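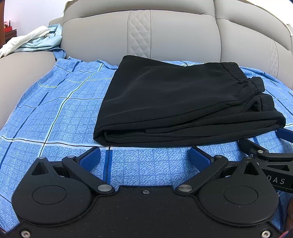 Figure 6. View from one hand-held gripper with folded black pants on a checkered cloth. Part of the second gripper is visible at the right edge.

4.2 Segmenting hand-held demonstrations

The planner described in Section 3 works on short segments, each with one goal and one grasp state per gripper. Recordings made with hand-held grippers do not come in that form. A folding demonstration is one long video with a pose track for each tool, and the person doing the folding pauses, regrasps and smooths the fabric as needed. We use the Jolberg segmenter to cut these recordings before training.

Jolberg reads three signals: the opening width of the fingers, the speed of the tool, and a fabric mask computed from the gripper's own camera. A boundary is proposed when the fingers are open, the tool is slow, and neither grip pad overlaps the fabric mask for at least 400 ms. Figure 6 shows the kind of view the mask has to handle. The fingers are open toward the pants and neither foreground pad is touching them, so the contact test should return false for both pads.

The mask was the weakest part of our first version. It was trained on garments lying on plain tables and it relied heavily on texture edges. On household furniture it failed in two ways. First, a patterned cloth under the garment was often labeled as part of the garment. In Figure 6 the cloth has a fine grid along with pale stripes and a wide dark-blue band, and a strip of it is visible between the two grip pads. A false fabric label there reads as contact, and the boundary is lost. Second, black grippers and black garments were merged when they met in the view. The second gripper in Figure 6 has a black finger extending toward the lower edge of the pants, and color alone gives little help in separating the two.

We made two changes. The gripper that carries the camera is now removed with a fixed mask, with only the fingers redrawn from the measured opening width. The other gripper is projected into the view from its tracked pose and removed the same way. This depends on good calibration between the two tools – an error of more than 5 mm leaves a thin rim of gripper that the network tends to call fabric. For the support surface, we added a garment query taken from the start of each recording, so the network is asked for one item and ignores other textiles, including those piled on an armrest or draped over the back of a sofa.

Segments are then passed to Friesen, our labeling tool, which assigns a goal state from the last view before each boundary. Folded bundles are described by a coarse outline and a layer order. Where layers are hidden, the order is marked unknown and the planner treats it as free. We do not try to recover the inside of a thick bundle from a single view.

Boundaries closer together than 7 video samples are merged. The same settings are used for the Jetdale and Plammont recordings in Section 5.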